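My building society, the Fleststead, has written to say it is "simplifying" my savings account. I have had post from them for years and the word has never once meant more money for me.

The old account paid a rate you could see without glasses. The new one is called Trosden Saver and pays a good one until September, when it becomes a different one, given on page 9 of the leaflet.

I have £2376 in it. On the new rate that earns me about £47 a year. Prices, meanwhile, carry on doing what prices do, so I am paying a small fee to watch my money get thinner.

Rang them. Spoke to a very nice man called Dušan Leka, who agreed the Bank had put rates up quickly, agreed mine hadn't gone up quickly, and asked whether I'd thought about the app.
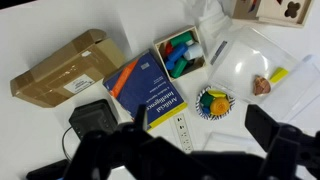 Cardboard box and a bit of light reading.

Despina Voicu, who taught me everything I know about bonds and then lost interest (her joke, she's had it since college), says to move the lot. Her view is that lenders pass on a rise to borrowers by teatime and to savers by Easter.

So I looked at switching. Shahbazi will give me more, but only if I pay in every month and never take any out, like a gym for money. Allel wants a minimum I'd need to sell a car to reach. I haven't got a car.

Then there's the £691 in the current account, earning nothing at all. At least that one's never been simplified.

Form is filled in. It needs a signature in black ink and I've got until Sunday. All the pens in this house are blue.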